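Climgate Bridge Closed to Heavy Vehicles Following Fuel Truck Fire

CLETLOW -- The Cletlow Department of Roads and Bridges announced today that Climgate Bridge will remain closed to all heavy vehicles until repairs to the deck and the eastern guardrail are finished. The closure follows a fire last month in which a fuel truck belonging to Drulla Haulage burned on the eastbound side of the bridge during the evening commute. Both occupants of the truck left the cab safely, and no other injuries were reported.

Passenger cars, motorcycles and ambulances may continue to use the westbound side, which has been marked as one lane in each direction. The speed limit on the bridge has been lowered to 10 miles per hour. Officers will be posted at both approaches during the morning and evening rush, and drivers are asked to follow their signals even when these differ from the posted signs.

Engineers from the Department inspected the bridge on the morning after the fire and again after the debris had been cleared. They found heat damage to 2 expansion joints and to the road surface between them. The main supports were checked and are sound. Water sprayed during the firefighting effort carried some fuel into the storm drains on the east bank, and those drains were sealed the same night. Cleaning crews have since flushed them, and the seals will stay in place until the final test results are received. 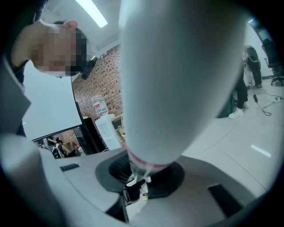 Which vehicles are covered by the closure?

All trucks, tankers, buses and trailers are covered, whether loaded or empty. School buses have been given a separate route, and parents will receive the new pickup times from their schools.

Heavy vehicles traveling toward Cletlow should leave the expressway at the Shokri exit and follow Route 279 to the river crossing at the old rail yard. The detour is signed in both directions and is open at all hours. Trucks carrying fuel or other flammable goods may use it only between 9 p.m. and 5 a.m. -- a rule that applies to local deliveries as well as through traffic. Drivers who enter the bridge approach in a restricted vehicle will be turned back and may be fined.

The Department is aware that the detour has brought more traffic to the residential streets near Shokri. Parking has been removed on the north side of the main road through the neighborhood so that trucks can pass each other without stopping. A temporary crosswalk with a signal has been placed outside the public library. Residents who need a parking permit for the side streets may apply at the Shokri district office, and there is no charge while the detour is in use. 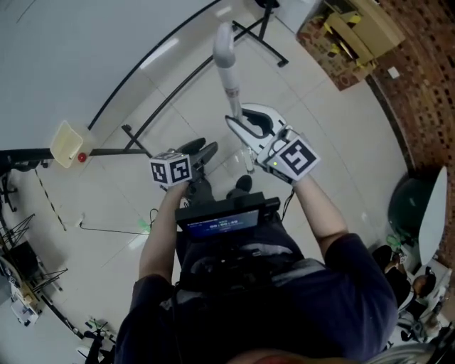

When will the bridge fully reopen?

Work on the road surface is scheduled to end in April. The replacement joints must then be fitted and tested before heavy vehicles can return, and the Department will announce the date once testing is complete.

The cause of the fire remains under investigation by the county fire marshal. Drulla Haulage has turned over its maintenance records and is cooperating with the inquiry. The Department will not comment on the cause until the marshal's report has been published.

Drivers who were on the bridge that evening and whose vehicles were damaged by heat, smoke or debris may file a claim with the Department's public office in Cletlow. Claim forms are also available at the Shokri district office. Claims should include the vehicle registration and a written repair estimate. Notices of overnight lane closures will be posted at both approaches before work begins.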